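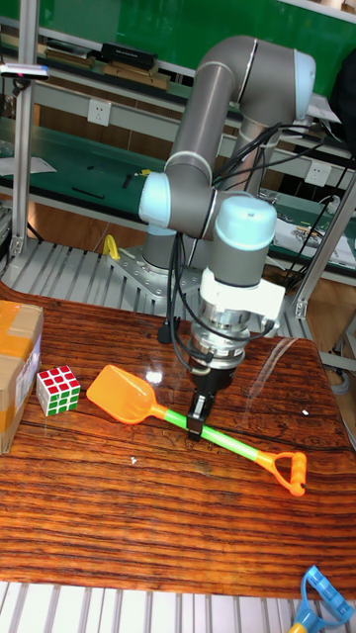 Setting the grasp check in Fornine

Before you start, set the gripper to position mode and load the Hundden driver. The arm should stand still, with the fingers already closed on the part.

Step 1. Open the Grasp tab and set the sample window to 50. With a smaller window the force signal jumps too much.

Step 2. Press Zero while nothing pulls on the tool. If a cable is pulling, the zero value will be wrong — I lost one afternoon with this.
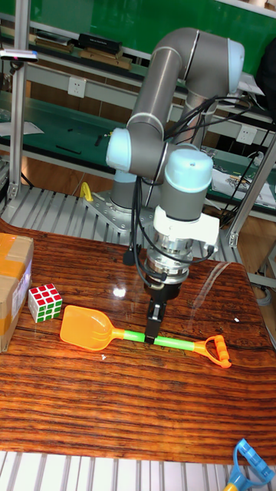 Step 3. Read the finger width and save it as "held". On a round shaft I take the middle of the shaft, never the end. My raw value was 805.

Step 4. Set the timeout to 2,000 ms. The default is 1,000 and it is too short for slow closing.

If the check still reports "no object", restart the driver and repeat from step 2. Thanks to Anneliese Kleinschmidt for correcting step 3.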